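How a Robot Gets Ready to Work with Buttons

A page for curious readers from 8 to 12, from the Grokero workshop pages
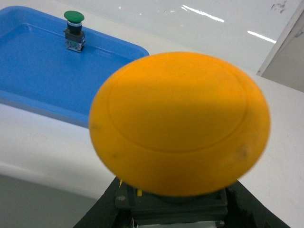

The gripper holds a big yellow button by its dark gray base. A small green button stands in the blue tray.

Have you ever pressed a big round button on a machine? Somebody had to pick up that button and put it in its place. In our workshop in Gollano we have a robot that practices this job. We call the robot Policarpio. It can handle many buttons in one day, but before it starts, people must prepare it very well. We want to tell you how we do it.

What is a gripper?

A gripper is the hand of a robot. The one on Policarpio has two black fingers. They have no nails and no skin, and they can only come together or go apart. When they come together, they squeeze the thing which is between them. Try it with your own hand: use only your thumb and one finger, and pick up an eraser. Now try with a coin that lies flat on the table. Much harder, yes?

Where should it hold?

A button like the yellow one has two main parts. The top part is called the cap, and it is wide and round like the top of a mushroom. Under it there is the housing, a kind of box. The cap is made for being pressed. If the robot squeezes the cap, the button can turn or slip away. The housing has straight sides, so two fingers can hold it much better. This is why we teach the robot to go low and take the button from there.

Morning work

Every morning we look after the robot before we switch it on. First we wipe the fingers with a dry cloth. Dust is very small, but it makes the fingers slippery. Then we check the screws of the gripper, one after another. After that we wipe the table and put the tray back at its mark.

The tray is important! The robot remembers places as numbers. If you move your cup a little, you still find it, because you look for it. Our robot goes first to the place it remembers. One day in March the tray was moved by 14 millimeters, and the fingers closed on the air. We had to teach that place again.

The slow test

When everything is clean, we do a slow test. The robot moves at 10 percent of its full speed, and one person stays near the stop button. The robot takes one part, lifts it, waits a little and puts it down. If the part falls, we look for the reason and do the test again.

In our notebook, which we call Liltska, we write down every test. Now there are 398 tests in it, and in 78 of them something went wrong. We like to read those pages, because we learned a lot from them.

New words

Cap: the top part of a button, the part you press.
Housing: the box that holds the inside parts.
Gripper: the hand of a robot.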